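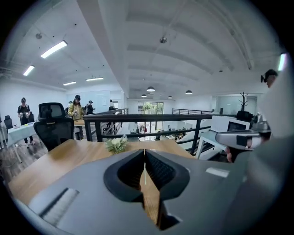

Phone Tips for the Kitchen and Workshop

Updated November 2018

A phone that lives in a pocket has an easy life. One that gets propped against the flour canister or laid on a workbench needs a few settings changed and a bit more cleaning. These tips cover most Android phones from the last few years. Menu names vary by maker, so if you can't find a setting, use the search box at the top of the Settings screen.

Keep the screen on while you cook

Go to Settings, Display, Sleep (some phones call it Screen timeout). Pick the longest time offered. Put it back to one minute when the meal is done, or the battery will be flat by evening.

Many recipe apps have their own "keep awake" switch. Use that if you have it. It only works while the recipe is open, and you don't have to remember to change anything back.

Timers by voice

Set up voice control before you have dough on your hands. Record the wake phrase in the kitchen with the exhaust fan running. I recorded mine in the bedroom the first time and it missed me about half the time at the stove.

Name your timers. "Set a rice timer for 18 minutes" is easier to sort out than three alarms with no label.

Wet or floury fingers

Fingerprint readers don't like either. Add the same thumb twice under two names, once clean and once right after washing up. You can also add a knuckle on most phones. It looks silly and works fine.

If the touch screen starts jumping around by itself, there is water on it. Lock the phone, wipe it with a dry cotton cloth, and unlock it again.

A cover that costs nothing

A zip-top freezer bag will keep batter and sauce off. Squeeze the air out and the screen will respond through the plastic. The speaker gets a little muffled. Take the phone out of the bag to charge it, and don't leave it bagged near the burners.

In the workshop, the bag also keeps out sanding dust. Metal filings are worse than wood dust, as the speaker magnet pulls them in. Keep the phone well away from the grinder.

Cleaning the charging port

If the plug no longer clicks in, the port is probably packed with lint.

Turn the phone off.
Use a wooden toothpick, shaved flat with a knife.
Work along the back wall of the port and lift the lint out.
Leave the contacts alone, and never use a pin or a paper clip.
Don't blow into it. Breath is damp.

Mine gave up a wad the size of a pea and has charged properly ever since.

Updates and free space

System updates fail when storage is low. Before you start one, check Settings, Storage. If you are short, look at the messaging app first. I cleared 800 MB of forwarded videos from mine without touching a single photo.

Charge to at least half, connect to Wi-Fi, and start the update after dinner. A phone that restarts in the middle of a roast takes your timers down with it.

After a big update, go back and check the screen timeout, the voice phrase and the "do not disturb" hours. One update put my timeout back to 30 seconds.

Reading at the bench

Turn off automatic brightness if your work lamp swings around. The sensor keeps chasing the light and the screen goes dim just when you lean in. Set it by hand to a bit over halfway.

For long instructions, save the page as a PDF before going out to the garage. My garage gets one bar on a good day.

The level app

Most phone levels are good enough for hanging a shelf. Calibrate first, and take the case off. Camera bumps throw the reading off, so stand the phone on its long edge. For door frames and countertops, use a real level.

Reader tip

Solveig Forsberg of Eststead sticks a strip of painter's tape on the back of her phone and writes drill sizes and cut lengths on it. It peels off clean if you change it every week or so.

More in this section: Sharpening kitchen scissors | Labeling chargers | Storing spare batteries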